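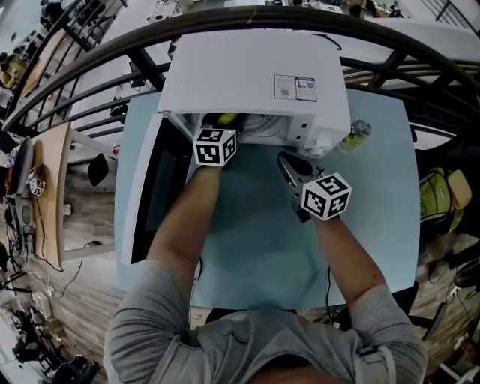 *By Sneha Thakur | Duvville | 28 Aug 2021*

Wuridus, the Duvville robotics firm, said this week that it has finished recording the first set of household lessons for Camilora, its kitchen robot. The subject of the first set is the microwave. Cooking will be dealt with later. For now the course covers the door and how to get food past it.

Camilora takes no part in the lessons. A person stands at a pale blue table, picks up a pair of hand-held grippers and does the job the way the robot is supposed to do it one day, with two stiff fingers on each side and no thumbs to fall back on. White cubes printed with black-and-white square patterns ride along at the hands, so that software can work out afterward where each hand was and how it was turned. Cameras on the grippers record what the fingers were up to.

The company counts 236 usable demonstrations in the set, from over 27 hours of recording. It didn't give a figure for the unusable ones, though it did say that dropping something doesn't disqualify a take so long as the person picks it up again. A robot will drop things too, the thinking goes, and might as well see how that is handled.

Until April, Wuridus taught by remote control. An operator sat at a desk with a pair of levers and drove the arms through each step while watching a screen. The method worked and it was very slow. Opening a microwave door by lever could take 4 minutes on a bad morning, which is longer than most people wait for soup. With the grippers in hand, the firm says, new demonstrators need 2 practice sessions before their takes are good enough to keep. 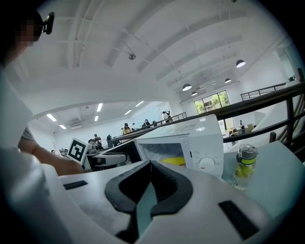

Vivek Shukla isn't ready to throw out the levers. In his view a person holding a gripper still moves like a person, with a waist that bends and a shoulder that goes wherever it likes, and some of what gets recorded will be things the robot's arm can't do at all. Remote control is miserable, he said, "but at least you find out right away that the elbow doesn't go there."

Wuridus says it checks for this. Each take is played back on a simulated Camilora, and the ones that would need an extra joint are set aside. The company has also kept one lever station running for corrections. If the robot gets stuck during a trial, an operator takes over, drives it out of trouble and hands back control, and the rescue goes into the training data with everything else.

The harder part has been getting people to be consistent – or, in some cases, to be less so. Early demonstrators were told to work smoothly and slowly. They did, and the result was a trial robot that treated a microwave door as though there might be a sleeping child behind it. The instructions now ask for a normal pace. The appliance also gets shifted on the table between takes, and whatever goes inside is set down in a slightly different spot, in case Camilora should conclude that all kitchens are laid out to the inch.

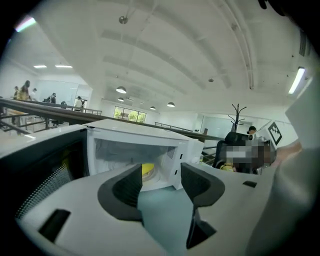 **Sneha Thakur**
*Staff reporter, local business*

Trials on the robot itself are to begin at the Mathur test kitchen across town, where the microwave is an older model with a push-button door. The lessons recorded so far don't cover push buttons. Wuridus describes this as a useful test of how well the training carries over, and has asked for a second set of demonstrations to be recorded just in case.

After that comes the dishwasher. The firm is looking for demonstrators with steady hands who don't mind doing the same small chore all afternoon, and says no technical background is needed. Applicants should expect to stand for most of the shift. Lunch is provided, and demonstrators are asked to heat it up in the staff kitchen.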